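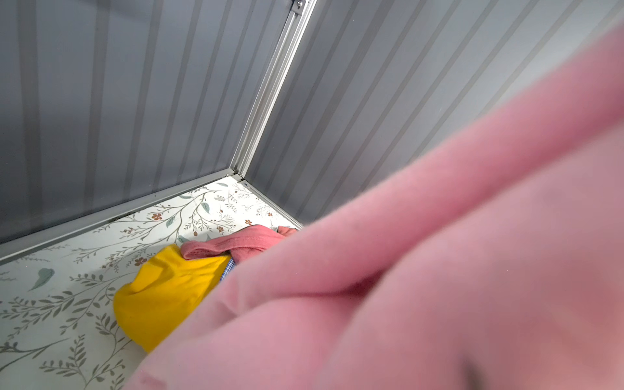 How to apply as a background performer

Culley Background Casting supplies background performers to film and television productions based in Zurnport. Applications for the second season of the drama series Pramelgate are open until the end of December. Please read this page in full before you begin.

Who may apply

Applicants must be 16 or over on the day they apply and entitled to work in the country. No acting experience is required. Applicants under 18 must upload a consent form signed by a parent or guardian. Performers who are already represented by an agency should apply through that agency.

Step 1: Create a profile

Select "New performer" on the registration page and enter your name as it appears on your identification. A stage name may be added in the second field. Height is to be given in centimetres. Do not round your measurements, as the costume department uses them to reserve clothing before you arrive.

Step 2: Take your photographs

Three photographs are required: head and shoulders, full length facing the camera, and full length in profile. They must have been taken within the past 12 months. Stand in even daylight. Sunglasses, hats and heavy makeup are not accepted, and filters must be switched off. Professional portraits may be added but do not replace the three required photographs.

Step 3: Choose suitable clothing

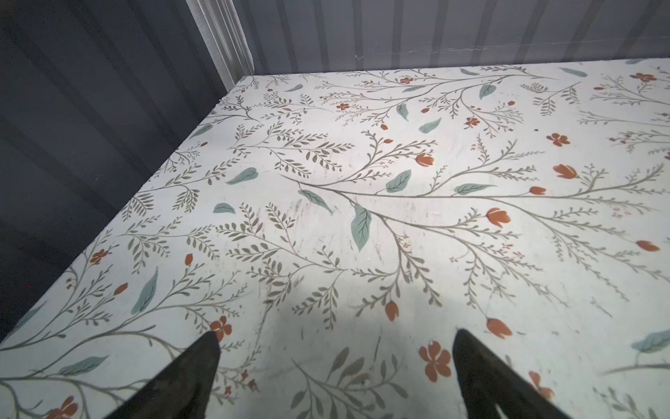 Clothing should be simple, well fitted and free of logos. Plain mid-tone colours are preferred for all three photographs, and the same rule applies to the clothes you bring on a filming day unless your call sheet says otherwise. Patterned garments draw the eye away from the principal cast. A white botanical print with small orange flowers, as shown here, would be too noticeable for a street or office scene, although it may be requested for a garden party or a wedding. Narrow, evenly spaced stripes should also be left at home. On camera they can appear to shimmer, much as the vertical ridges of a corrugated wall may when photographed from a distance.

Step 4: List your availability

Mark each date on which you are free for the whole day. Partial days cannot be considered. A typical call begins at 6 a.m., and finishing times are not guaranteed. If your availability changes, update the calendar immediately.

Step 5: Submit and wait for confirmation

You will receive a reference number by email. Applications for this series carry the prefix 817, which should be quoted in all correspondence. Up to 70 performers may be booked for the larger scenes. A booking is not confirmed until you have replied to the offer message.

Confidentiality

Performers may not photograph the set, the cast or the costumes, or post any information about the story online. Phones are handed in at the Sotiropoulos Studios front desk and returned at the end of the day. A breach of this condition will result in removal from the register.

Fees

There is no charge to join the register. Culley Background Casting never asks for payment or bank card details. Payroll information is collected in person on your first filming day.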